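## Part 2: Sorting your parts before you build

I've put together 10 Mevness shelf units now, and the sorting step is the one I used to skip. Please don't! It takes a few minutes and saves you a hunt under the couch later.

1. Clear a table and wipe it down.
2. Open the hardware bags one at a time — the short screws and the long ones look very alike.
3. Give each kind its own bin, then draw a simple mark on the front to match the symbol in your parts list.
4. Keep the cam locks away from the dowels. I mixed mine once and lost an evening to it.

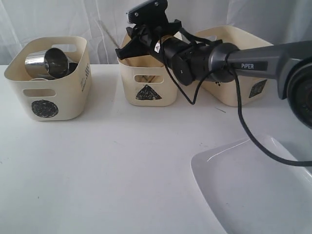 *Fig. 4. Bins in a row on the sorting table.*

**Note:** The Doltora add-on drawers come with their own screws. They're a hair thicker, so don't swap them in (I tried).

**Caution:** Small parts are a choking hazard. Keep kids and pets out until the bags are empty and the bins are up high.

5. Check your totals against page 59, then go on to Part 3 and the side panels.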